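Round tables and small desks: Luzius Hämmerli on fitting out the Sukville study room

The reading room at Sukville reopened in May 2019 with round timber tables in place of its long benches. Luzius Hämmerli specified the furniture and has kept the maintenance log from the first day.

The brief was narrow, he says. Each table had to take one person working with a mouse and leave space for a book. "People assume the diameter is the problem. It's the edge. On a curve the forearm loses support sooner than on a straight bench, so the mouse ends up close to the rim."

He tested tops at 1000 and 1399 millimetres. The larger size was rejected on circulation grounds – it left 560 millimetres between chairs, which he considers unworkable. The finish is a clear hard oil from Nägeli, chosen over lacquer for its colour and because it can be repaired locally.

Mouse tracking was the other issue. "Optical sensors cope with grain well enough. Gloss is what upsets them. We still put out a pad, and a round one suits a round top." 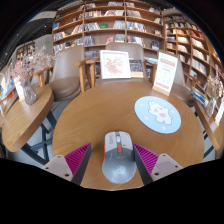

Mechthild Hauser disagrees about the pads. In her view they drift across an oiled surface and collect grit underneath, and she would sooner see a fixed mat let into the timber. Hämmerli has costed that option with Custar and found it hard to justify for four tables.

On ornaments he is more relaxed. A framed flower picture or a table sign stays, he says, provided it stands towards the back. "The front third is working area. I don't organise the rest."

The tops are due for re-oiling in January.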